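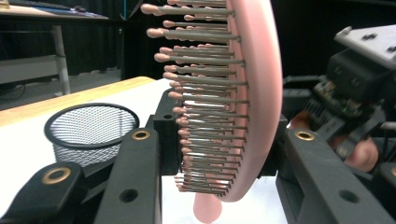 Jingyi Fu asked us how a person who has no money can have a lawyer, and whether a lawyer who works for free tries as hard as one who is paid.

Home Kids Law Words Courts Ask Us

24 Aug 2026
By Müzeyyen Karaca

A lawyer is a person trained in the rules of a country or state. Most lawyers charge a fee. Legal aid is legal help for people who can't pay that fee.

Legal aid comes in two main forms. In the first, an office hires lawyers and pays them a salary. The person who needs help pays little or nothing. In the second, a lawyer with a regular job takes a case without charging. This is called "pro bono" work. The words are short for a Latin phrase that means "for the public good."

The rules for both kinds of lawyer are the same. A lawyer must keep the client's secrets, tell the client the truth about the case, and prepare for court. A free case does not change these duties.

Suppose a family in Zurbridge rents an apartment and the heat stops working in March. They write to the owner three times and get no answer. A legal aid lawyer can read the lease – the written agreement for renting – and explain what the owner has to do. Sometimes a letter from the lawyer is enough. Sometimes a judge has to decide.

Legal aid offices can't take every case. They usually ask how much money a household earns, how many people live in it, and what the problem is. A household of five may be allowed to earn more than a household of three – the same money has to feed more people.

In criminal cases in the United States, a person who could go to jail and can't afford a lawyer is given one by the court. This lawyer is often called a public defender.

Words to know
Client: the person a lawyer helps.
Lease: a written agreement for renting.
Fee: money paid for work.

Last updated: March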